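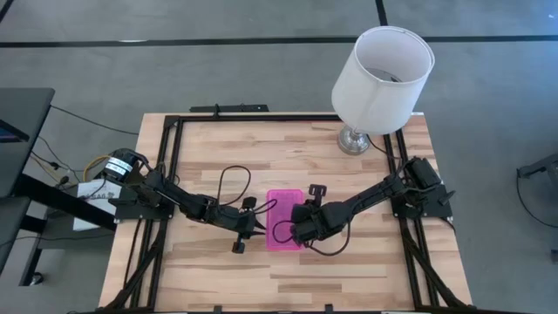
Destulier Storage Box in Pink: Review After 11 Months at My Desk

I bought this box in April, when I finally decided to do something with the small things that live on my work table. I have a butcher-block top, light in color with stripes in the grain, and I like to see the wood. But chargers, tape, receipts and half-used notebooks had covered it almost completely. The shop in Darnden had the Destulier box in three colors: clear, gray and pink. The gray one looked sad to me, and the clear one was sold out. So I took pink.

I want to say first that the color is strong. On the web page of the shop it looks like a soft rose, and in my home it is closer to magenta. On pale wood you notice it immediately. I needed a few days to get used to it, and now I like it very much, but if you want something quiet, please choose another one.

What it is

It is a rectangular box with rounded corners, made from plastic that lets some light through. You can see that there is something inside, and sometimes you can guess what. The surface has a very fine texture, so it is not shiny like a glass bowl. I paid 21 for it, without a lid. The lid is sold separately, and I did not buy it, so I cannot tell you if it closes well.

My sister has the older model from Ballach, and we put them side by side on her kitchen counter. The Ballach is deeper and has sharp corners. Mine is easier to wipe, for the simple reason that the cloth goes around the corner in one movement. In hers there is always a little line of dust that stays.

How I use it

In the first weeks I used the box for everything, and this was a mistake. It became a second drawer with no order, only more visible. After that I made a rule for myself: only things that I use on the table every day go in the box. At the moment this means:

Two phone chargers
A measuring tape
Scissors
The good pens
Adhesive notes
A small screwdriver for glasses

Everything else went to the shelf. When I need the whole table, for example to cut fabric or to pack a parcel, I lift the box with both hands and put it on a chair. When I finish, I put it back in the middle. It takes a few seconds, and this is probably the reason that the table is still tidy. Before, I had to collect everything piece by piece, and often I did not do it.

I tried different positions also. Near the wall it was too far away and I started to put things in front of it. In the corner it was competing with my table lamp, which has a big white fabric shade and takes a lot of space. Lengthwise in the middle is the best for me. I can reach it from both sides of the table.

What I like

The box is light, but it does not feel weak. I have filled it with heavy scissors and two rolls of tape and lifted it by the short sides, and it did not bend in a way that worried me.

It is easy to wash. I use warm water, a drop of dish soap and a soft sponge. Once I had a pen that leaked blue ink on the bottom, and I was sure that the stain would stay. I left the box with soapy water for one night and in the morning most of the ink came off. There is still a small shadow in one corner, if you know where to look.

The rounded corners are pleasant for the hands and also for the furniture. I have pushed it against the wall many times and there is no mark on the paint.

The half-transparent plastic is a good choice for this purpose. With a fully clear box I would see every cable. With a closed box I would forget what I put there. This is somewhere between, and I find things quickly enough.

What I like less

It slides. There are no rubber feet under it, and on smooth wood it moves when I take something out with one hand. I bought a set of small adhesive pads from Levchenko and put four of them under the corners. Now it stays in its place. I think that for this price the pads should be included.

There is no divider. Small things travel to one end when you carry the box, and they mix together. I use an old soap dish inside for the pens and paper clips. It is not beautiful, but it works.

Scratches are more visible than I expected. The scissors made several thin white lines on the bottom in the first month. They do not disturb me, but a person who wants the box to look new should put some paper or felt inside.

The sticker with the price was also very difficult to remove. I tried with my nails, then with warm water, and at the end with cooking oil, which helped.

Would I buy it again?

Yes, and I am thinking about a second one for the bathroom, this time in clear if they have it again. I read that in the Darnden shop they also sell a set of 2 with a small discount, but only in gray – maybe the gray is not so sad after all.

For a desk or a craft table I recommend it, with the pads. For a drawer I would measure first, and I would not choose it for a child's room with many tiny toys.

My rating: four stars from five. The missing star is for the sliding.

194 people found this review helpful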